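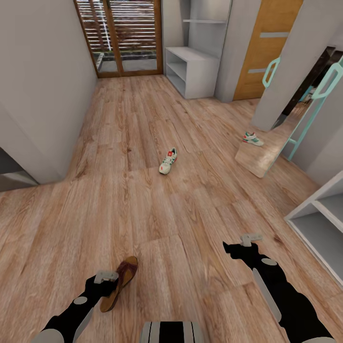
Wurninent钟楼要修了，钱总算有着落

2020年4月24日

盼了这么久的消息，今天上午终于等到了！Wunport镇上那座Wurninent钟楼，拿到了Eratus文化遗产基金的修缮拨款，一共400万克朗。我是在面包店排队的时候收到短信的，差点把手里的钱包掉地上。

先给不住在这边的朋友补两句背景。Wurninent钟楼在老码头后面的坡上，木结构，外面包着一层木瓦，和旁边的小教堂是分开的两座建筑。它很早就列进了保护名录，可列进去归列进去，钱一直没来。北面那堵墙的木瓦掉得厉害，风一大，第二天草地上准能捡到几片。我小时候还拿它们当过小船，放在水沟里漂（现在想想有点心疼）。钟楼里面从前年夏天起就不让上去了，楼梯口拦着一根链子，上面的牌子都晒褪色了。

电话里，镇文化处的Ronja Åberg听起来比我还高兴。她跟我说，申请材料她们交过两轮，第一轮被退回来，原因是缺一份完整的木料检测报告。“第二次我们把每一根大梁都写进去了，”她说，“我现在闭着眼睛都能给你画出那座塔。”
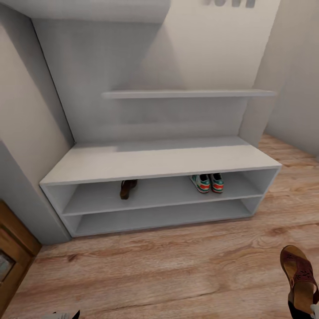 具体怎么修，我问了负责设计的Sartori事务所。接电话的是Valter Nordin，说话慢条斯理的，一讲到榫头就停不下来。按他的说法，主体框架比大家担心的要好，真正麻烦的是底部那圈地梁，靠坡的那一侧朽得最深，得先把整座塔用钢架托住，再一段一段换。换上去的木料用本地松木，树已经选好了，还在林子里站着呢。木瓦要重新劈，手工劈，劈完刷松焦油，所以完工以后钟楼会比现在黑得多，头几年走近了还会有一股焦油味。Valter提醒我一定要写上这一条，他们修完上一座塔的时候，接到过不少人打电话来问是不是着火了。

钟本身也要动。大钟保留原位，只换挂架和轴承；小钟有一道裂纹，要吊下来送去焊补。我本来以为那道裂纹是很久以前留下的，Valter说从断口看应该没那么老，不过他不愿意猜年份。

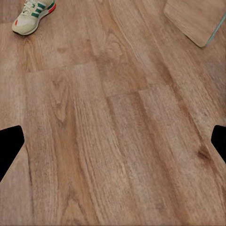 木地板与一只带深绿色条纹的运动鞋。

工期方面，脚手架8月开始搭，Sartori那边预计整个工程要花2年。这期间钟楼周围的草坪会围起来，从码头上坡的那条小路改从教堂南侧绕行。小教堂照常开放，礼拜的时间也不变，只是敲钟这件事要暂停了。我问Ronja会不会放录音代替，她在那头沉默了一下，说有人提过，她本人不赞成。我也不赞成！宁可安静一阵子，等真钟回来再听。

说到朝圣路线，这也是Eratus愿意掏钱的理由之一。沿海那条老朝圣步道正好从钟楼脚下过，夏天常有背着大包的人坐在台阶上歇脚、换袜子、吃三明治。基金的批复里写明，修好以后底层要开放，给步道上的人做一个能避雨、能盖章的小歇脚点。我和步道协会的Osaze Ugwu聊了聊，他说从南边的渡口走到这里有大约60公里，大部分人分几天走，到Wunport的时候腿都软了，却连个能坐下来的屋檐都没有。他最关心的是开门时间，徒步的人到得晚，下午四点就锁门的话等于没开。Ronja说这一点还在谈。

当然也有不放心的。住在坡下的Sixten Sjögren把我拦在他家信箱旁边，讲了好一会儿运木料的卡车。坡道窄，又有一个急弯，他的石头围墙就在弯口上，以前被送货车蹭过。他对修钟楼没意见，他爷爷当年还帮忙拉过钟绳，可他想知道围墙要是再倒了谁来砌。我把这话原样转给了镇上，得到的答复是开工前会给沿路的围墙拍照存档，大件木料尽量分小车运。Sixten听完哼了一声，说到时候看吧。 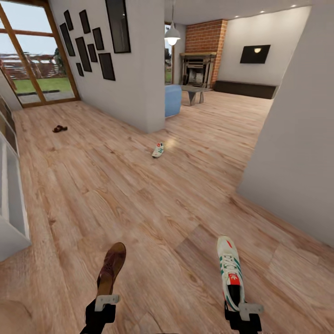 想去看看图纸的话

设计图纸从下周起贴在镇图书馆的外窗上，站在街上就能看，不用进门。有意见可以写下来投进图书馆的还书口，信封上注明“钟楼”，或者直接给文化处写邮件。

另外，Toshiko Nagano正在收集钟楼的老照片和老故事，打算在施工围挡上做一个小展览。她特别缺钟室内部的照片，还有从前节日里敲钟的合影。家里有相册的请翻一翻，哪怕照片上只露出半截塔尖她也要。原件她扫描完当天就还，交给图书馆转给她也行，背面记得用铅笔写上名字和电话。

我家那本我昨晚已经翻过了，找到一张我妈妈站在钟楼门口的，眯着眼睛，裙子被风吹得鼓起来。明天给Toshiko送过去。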